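Sorting cell, Clonholm workshop
Nov 2, 2021

Still not convinced we need fingers for this. The job is to take a part off the belt and drop it in the blue bin or the pink one, and the Visser suction cup we tried in June did that well enough. Everyone else wants the hand, so the hand is on the arm.

Ran the Okuso script with nothing on the belt first. It claims 2 mm repeatability at the wrist. Fine, but the wrist isn't what picks things up, and I've seen no such figure for the fingertips. Hand parked over the left end of the belt:
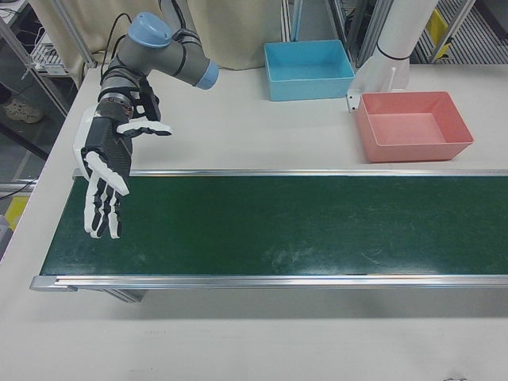
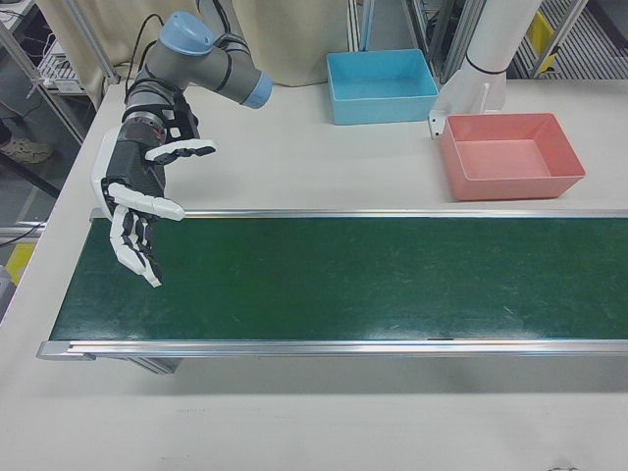
Things I don't trust

Thumb. It sticks out sideways at the park position and I can see it catching on something taller than our test blocks. Ask whether park can be changed to a closed fist.

Cables. Too much slack for my liking — clip them before we go above 10 per cent speed.

Life. The Rasska forum post says 2,000 cycles before the finger tendons want tightening. One post, no photos, no mention of load. I'll believe it when we get there ourselves.

Next

Bins stay where they are until the drop points are taught. Then 22 blocks, one at a time, belt stopped. If it can't manage that I'm putting the suction cup back on.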